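Gilldale Notebook > Around the House > Floors and Fabric

Search this blog Type and press enter

The big gray cloth is down and I love it

I have wanted a proper floor cloth for ages, and in October I finally stopped looking at them and got one out of the remnant bin at Lukumay (the fabric place past the bridge, go early, parking is awful). Dark charcoal, huge, heavier than I expected when I carried it home over my shoulder. I paid less for it than I did for lunch that week!

My old setup was a bath towel. Anything small and dark I put on it vanished into the stripes, and anything round rolled straight off onto the floor and under the radiator. I lost 2 good buttons that way and I still think about them.

So the whole towel business is over. The charcoal is such a good color to work on. White things just jump out at you, and pale thread does too, which I hadn't even thought of when I bought it. I can sort, trace around things, lay out pattern pieces, whatever I like, and there's room left over for my knees and a mug (on a tray, I have learned).

It does crease. Mine had been folded up on the shelf at the shop for who knows how long, and the lines are stubborn. Kerubo Mohamedi wrote to me after my last post and swears by rolling a cloth around a cardboard tube overnight, so I'm going to try that next, and if it works you will certainly hear about it. It also shows every speck of dust. I go over it with a damp sponge and five minutes later there's more. I've decided I don't mind! 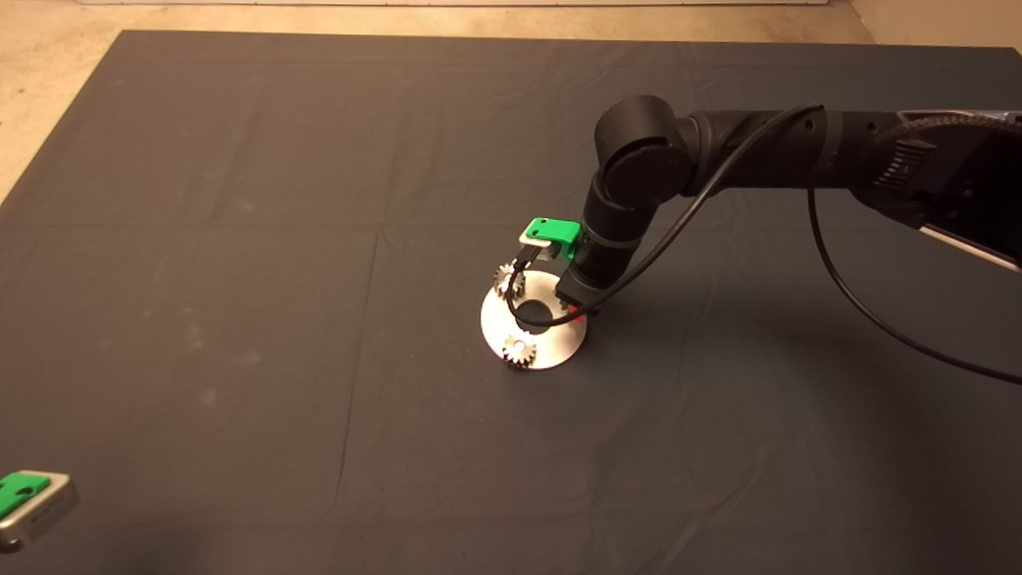
The charcoal cloth with a white disk on it, fold lines and dust specks included.

See how well the white shows up? I'm so pleased with that. The pale floor was hopeless for anything light, I'd be patting about with my hands trying to find things.

Next job is hemming the edges, in a dark green if I can get it, and I want to sew a loop on one corner so it can hang behind the door. I have 9 yards of cotton tape left from the curtains, so there's plenty to play with.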